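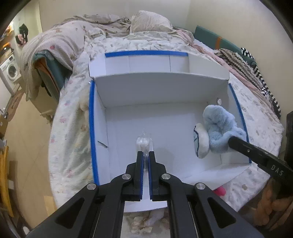 El estimador de contacto ya distingue, en la mayoría de los casos, entre «la pinza está cerrada» y «la pinza está cerrada con algo dentro», que parece una tontería y nos ha comido medio verano. El caso que más guerra daba era el plástico transparente: una bolsita fina, de pie entre las dos puntas, con el fondo blanco de la caja detrás, y el modelo convencido de que allí solo había aire. Con el pelo azul del peluche, en cambio, el problema es el contrario, porque cuando una punta aprieta contra él el contorno se vuelve borroso y la segmentación se lleva media pinza por delante (¡o medio muñeco, según el día!). Así que, Ffion, si en el informe anterior te sonó todo demasiado optimista, tenías razón, y en este vengo con más detalle y algo menos de alegría.

Te cuento primero lo que está hecho. El módulo de percepción de Tritalo trabaja ya sobre el vídeo de las pinzas de mano sin ninguna corrección manual previa. Entra el vídeo, sale una secuencia con la apertura de los dedos, una máscara del objeto más cercano a las puntas y una etiqueta de contacto con su confianza. Shafiq reescribió la parte de la apertura entera. Antes la sacábamos de la distancia entre los bordes de los dedos y cualquier reflejo nos la estropeaba; ahora se apoya en los tornillos de los pivotes, que son redondos, plateados, destacan sobre el negro y están casi siempre a la vista. El cambio le llevó mucho menos de lo que habíamos presupuestado, y esas horas las hemos pasado a contacto, donde hacían falta.

El conjunto de evaluación tiene 248 episodios etiquetados por dos personas de forma independiente. Hubo que rehacer la guía de etiquetado a mitad de camino porque Tanvir y yo no entendíamos lo mismo por «contacto»: él marcaba el primer instante en que el dedo toca el objeto y yo el primero en que lo sujeta. Ahora son dos etiquetas distintas, toque y agarre, y el modelo predice las dos por separado. A mí me daba pereza, lo reconozco, pero el planificador agradece muchísimo tenerlas separadas, sobre todo cuando una mano empuja y la otra coge.

Lo de las dos manos merece párrafo propio. En el plan de trabajo figuraba como «extensión» y en la práctica se ha convertido en lo principal. Desde la cámara de una pinza, la otra aparece por un lado, a veces con la mano de la persona detrás, y el modelo viejo la trataba como un objeto más de la mesa. Llegó a proponer agarrarla, cosa que en simulación hace gracia y con hardware ninguna. Habibur añadió una clase propia para la segunda pinza y una regla en Jayasinghe, nuestro planificador, que reserva el volumen que ocupa y no deja pasar trayectorias por ahí. La reserva es generosa, seguramente de más: hay huecos en los que los dos brazos cabrían y el planificador prefiere esperar. Lo dejamos así hasta que la estimación de profundidad sea mejor.

Y la profundidad, pues sigue floja con materiales transparentes. Hemos probado a rellenar los agujeros con la profundidad del entorno inmediato (mal, el objeto queda aplastado contra el fondo) y a usar el punto medio entre las puntas cuando la etiqueta de agarre tiene mucha confianza. Lo segundo va bastante bien para la posición y no dice nada de la forma. Para meter o sacar bolsitas de una caja nos basta. Para apilar cosas no, y preferiría que no lo prometiéramos todavía en la demostración de Tunarcombe.

Sobre la velocidad: el ciclo completo de percepción tarda 40 milisegundos en el equipo de sobremesa, dentro de lo acordado con Nevier. En el ordenador embarcado no llegamos. El cuello de botella es la máscara, y Shafiq está probando a calcularla un fotograma sí y otro no y a propagarla en los intermedios. Le veo buena pinta, pero todavía no tengo una medida que me atreva a poner por escrito.

Lo que va con retraso, sin adornos: el visor de episodios. Tendría que haber estado en julio y lo que hay es una herramienta interna que solo se siente cómodo usando Tanvir, que para eso la escribió. Muestra el vídeo junto a las curvas de apertura y de confianza, permite saltar al siguiente desacuerdo entre etiquetadores y exporta el tramo elegido. Falta poder comparar dos versiones del modelo sobre el mismo episodio, que es justo lo que nos pedisteis para la revisión. He movido a Habibur a esta tarea durante las próximas 2 semanas y el planificador se queda mientras tanto con la versión congelada.

También quería comentarte un asunto de datos. Los fondos con mucho estampado (sábanas con florecitas, mantas de rayas, ese tipo de tela) suben los falsos positivos de contacto bastante más que una mesa lisa. No lo teníamos previsto como variable y habría que incluirlo en el reparto entre entrenamiento y evaluación, o acabaremos midiendo cuánto se parece una casa a otra. No pido presupuesto extra; pido permiso para cambiar el reparto que figura en el anexo y dejarlo anotado.

Para el próximo periodo tengo apuntado lo siguiente, en el orden en que lo vamos a atacar:

- Visor con comparación de versiones.
- Máscara propagada en el equipo embarcado, con medidas.
- Reparto nuevo de datos por tipo de fondo, si das el visto bueno.
- Reducir el volumen reservado para la segunda pinza.

El gasto en cómputo va según lo previsto y el desglose está en la hoja de siempre. Si puedes contestarme a lo del reparto antes de que lancemos el siguiente entrenamiento, estupendo, porque después cambiarlo nos obliga a repetirlo todo.

Gönül Işık
12/09/2025
4 comentarios · Compartido 2 veces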